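2025-02-18

Got back from the open day at Gornari a little after six. Cold, feet sore, glad I went. I'm writing it down tonight while I still have the handouts on the kitchen table and can read my own notes.

The drive was 120 miles each way and I left in the dark. Parking was in the field behind the loading docks, which had frozen hard, so no mud. They gave me a badge with my last name spelled wrong and a paper cup of coffee, and then we stood in the lobby for a while because the first group was still inside. The woman at the desk told us 880 people had signed up, spread over the whole day. It felt like most of them were in the lobby.

The tour started in the packing hall. They have two lines running there now, both with Serrano arms at the end putting cartons on pallets. I'd seen that kind of thing before and so had most of the group. The guide said the newer line handles up to 800 cartons an hour, and that they only run it that fast before holidays. It was loud and we had to wear the foam plugs, so I missed a good part of the talk. What I did catch was that the old line is staying until at least next January because the floor under it has to be redone first.

After that we went upstairs to the part I had come for, the small lab where they do the Jadalness work. That's their project for teaching an arm to pick things up and set them down without somebody writing out every move ahead of time. The room was warm and quiet after the hall. I got a place near the front and stayed through two rounds of the talk - the guide didn't seem to mind.

Valter Sequeira ran the demonstration. He talks fast and doesn't use slides, which suited me. The job was simple to look at: a red block, a gripper with two thin fingers, and a square of blue tape on a black table. He said they keep the jobs this plain on purpose for now, so that when one goes wrong they have fewer things to blame. He had a count of 1,611 practice runs on the whiteboard, and he said the count started over in January when they changed the gripper.

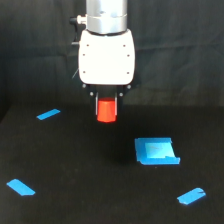
It's a lot of runs for one block, Denise said when I read her this part over the phone, and she wanted to know what they would do when it was a bag of oranges or somebody's laundry. I told her a man in the second row had asked nearly the same thing. Valter's answer was that soft things are a separate problem and they haven't started on it. He said a block keeps its shape when you squeeze it and a bag doesn't, and the fingers they have now would be the wrong ones for it anyway.

I asked mine near the end. I wanted to know how it decides how hard to close. He said there's a limit set on the force and it stops when it gets there, and that the limit was the first thing they argued about and they still argue about it. I wrote down "force limit - who sets?" and then didn't get to ask the second half because the next group was coming in.

Lunch was sandwiches in the canteen. The Javo people had a table by the door with brochures for their carts, the kind that follow a line around a warehouse. I took one for Paul at work. The salesman wanted my email and I gave him the old one.

Skipped the afternoon talk on safety fencing. I had meant to stay for it, but the sky was getting gray and I didn't want to do the hills after dark. Stopped once for gas and soup.

To do: send Valter the question I didn't get to ask, he gave out a card. Find out if the lab part is open again in the fall. Paul gets the brochure tomorrow. Put the boots by the heater.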